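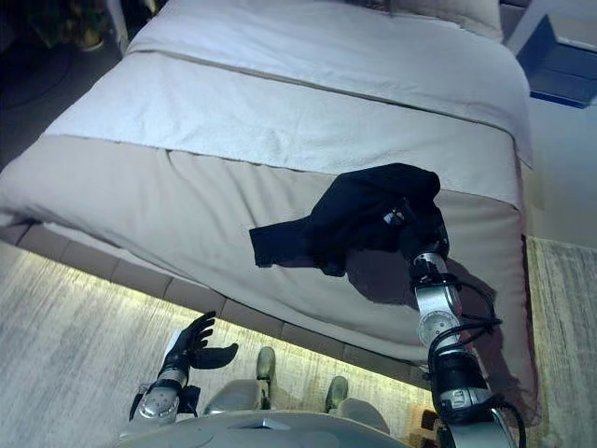 Nokwood Respite House
Second progress report to the Hepburn Fund
Prepared by Gemma Cattaneo, 28 March 2025

You asked us to keep this one shorter than the last, and Emrys Price on our board asked me to keep it more cheerful. I can promise the first.

Where we are up to

The house has been taking guests since December. For anyone new to the file, we offer family carers a short stay away from home while the person they look after is minded by people they trust. The stay is free. The guilt they bring themselves, and we have not found a line in the budget for it.

Most carers book three nights, and a fair few try to go home after one. We have stopped arguing with them. Our coordinator now rings the household on the first evening, gets a plain account of what everybody ate for tea, and reads it back to the guest word for word. Early departures have dropped off since. It costs us a phone call.

The booking system

The less said the better, but you paid for it, so I will say some. The Irnum software was meant to match our free nights with the hours that relief workers could cover. It did this very well for people who plan their exhaustion a month ahead. Our guests tend to ring when they have already been crying in a car park. We have kept Irnum for the rosters, where it behaves, and gone back to a paper diary for the bookings. The diary has had no outages.
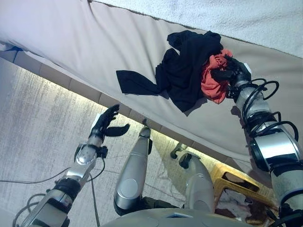
The unspent part of the software training budget is sitting in its own line. With your approval we would like to move $699 of it to the relief worker travel pool, which is running dry. The drive out from Orkudlow is a long one and we are losing good workers to the price of petrol.

Relief workers

We said we would have five trained relief workers by now and we have five. I mention it because it is the only target in the agreement that we hit on the nose. Two of them cared for a parent themselves and are frighteningly good at it. All five have asked for more training in dementia care and less in filling out forms, and I have passed on the second request to myself.

What guests tell us

The exit survey ran to 200 words of instructions before it got to a question, so the answers were mainly about the survey. We cut it to one line: what would you change? The replies so far want a later breakfast, a better kettle and a longer stay. One guest wrote "my brother", which is outside our scope.

Quite a few said they slept through the night for the first time in ages. I know the Fund likes a measurable outcome and I don't know how to measure that one, but I would put it ahead of anything in the attached tables.

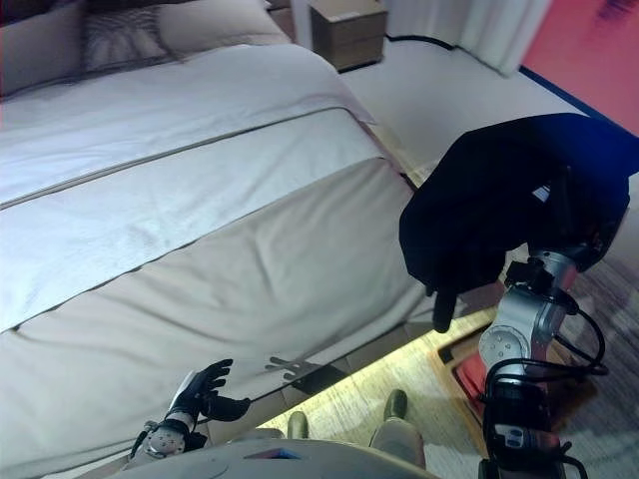
Bed with cushion and runner, nightstand beyond.

Next quarter

The breakfast is moving later. The kettle has been ordered. We will start taking referrals straight from the Orkudlow clinic, so carers no longer need to find us by accident, and Emrys is drafting the agreement with them - slowly, and in fountain pen.

We need your answer on the travel money before the next roster goes out. The acquittal forms are attached, signed in both of the places marked "sign once only".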